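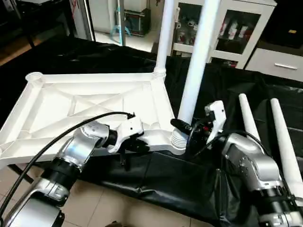

3/7/24

Small side table, assembly on the black cloth. I keep the same order as in May: top upside down first, ribs up, then one leg after another in the corner collars.

The legs are white with a ribbed thread at the end. They go in by hand, no tool needed. What I learned is to turn backwards first until the thread drops a little, and only then forwards. If I start forwards it catches crooked and the collar gets a white scar. Once it is crooked, take it fully out and begin again - do not force.

One full leg takes 5 turns. The last half turn is stiff on the Zurnura table and quite soft on the Grornura one, so do not judge by feeling only. Look that the rim of the leg meets the collar all around.

Weight of the top alone is 1,734 g on the Hajdu scale. One leg is 490 mm long, measured without the thread.

The cloth is still a problem. It is too slippery and makes folds, and the top walks away when one leans on it. I would like to try the rubber mat from Trirura, the 700 mm wide one, under the cloth. Clips at the near side could help also.

To do:
- wipe the sockets before next assembly, there was dust in two of them
- write leg length on the parts list
- ask for spare collars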